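Play Kitchen Kits Are Coming to the Plarkville Toy Shelf

Families in Plarkville will soon be able to borrow a whole pretend kitchen and carry it home under one arm.
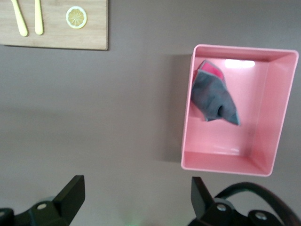
Boards, bins and lemon slices

The Zurkura Toy Library opens its new play kitchen shelf on February 4, 2023, and it's the biggest addition to the collection since the wooden trains came in. Each kit travels in its own open plastic bin and holds what a small cook needs to get going: a cutting board, a few utensils, some pretend food and a cloth to spread on the floor.

One of the first sets to be laid out pairs a pink bin with a wooden cutting board, two pale yellow utensils and a round slice of lemon, and it looks good enough to start playing with right there on the table. The board is a light tan with the grain showing through, a nice match for all that soft color.

Kieran Carroll, who put the kits together over the winter, is very happy with how they came out.

"I wanted kids to have a real sort of cooking setup, with a board you can put things on and something to stir with," Carroll said. "You hand a three-year-old a lemon slice and suddenly you've got lemonade, lemon soup, lemon pizza. I've been served all of them."

The money for the shelf came from last May's street sale, where neighbors brought tables of books, baby clothes and garden pots out to the curb on Fesero Street. The sale brought in a little over $1,000, enough for the kits and a new rack to keep them on. A further $400 from the Shevchuk bakery paid for extra pretend food, so a kit that loses a tomato under somebody's couch can be made whole again in a minute or two.

(And things do go under couches. The library already keeps a jar of spare train wheels at the desk, and there is now a second jar next to it for stray vegetables.)

How the kits are packed

Every bin has a card listing what belongs inside. Carroll has drawn each piece next to its name, which means children who can't read yet can do the checking themselves, and from the trial weeks it sounds as though many of them love this part almost as much as the cooking! The board goes in first, flat or on its side depending on the size of the bin, then the utensils, then the food in a small drawstring bag.

Bins come in several colors, and borrowers can ask for the one they like. Nothing in a kit is tied to its color, so the food in one bin may be all fruit while the next one leans toward bread, eggs and vegetables. A few have a theme. There's a breakfast kit, a picnic kit, and a soup kit with more carrots than any soup could need.

Families who tried the kits early had plenty to say about them. Several asked for more things to stir and scoop with, and that has been taken care of. One grandmother wanted bigger cloths, having found that a pretend restaurant takes up most of a living room by the second course. The larger cloths are cut and hemmed and will be in the bins by opening day. Another family sent back a handwritten menu with their kit, priced entirely in buttons, and it's now taped to the end of the rack for everyone to order from.

Borrowing a kit

Kits go out for three weeks at a time, and any Zurkura member can take one. Membership is $7 a year per household and covers the rest of the shelves too, from puzzles and building blocks to the dress-up trunk. The collection now has about 90 items in all, counting each kitchen kit as one.

New members should bring something with their address on it. The desk can sign people up on the spot, and a child who would like a card in their own name can have one made while they wait. Kits can be held by phone for two days. One renewal is allowed if no one else is waiting.

Before a kit comes back, wipe the plastic pieces with a damp cloth and let them dry. Wooden boards should be wiped too but never soaked, and please keep them out of the dishwasher. If a piece is missing or broken, leave a note in the bin. There's no charge for it.

Opening morning

Doors open at 10 a.m., with several kits set out for anyone who wants to drop in and cook. A long, low table will be ready for the children, and there will be a rug for the ones who would much sooner work on the floor. Grown-ups are warmly invited to sit down and be customers. The Shevchuk bakery is sending over lemon cookies (real ones, these), and coffee will be on in the back.

Kits used for opening morning will be ready to borrow from noon. The others can go home right away.

Donations of pretend food are welcome as long as the pieces are clean, uncracked and too large for a toddler to swallow. Small bowls would be especially handy. Drop them at the desk during open hours, or in the box just inside the front door on Fesero Street.

Carroll is already thinking about what to add next, and a baking kit with rolling pins is at the top of the list.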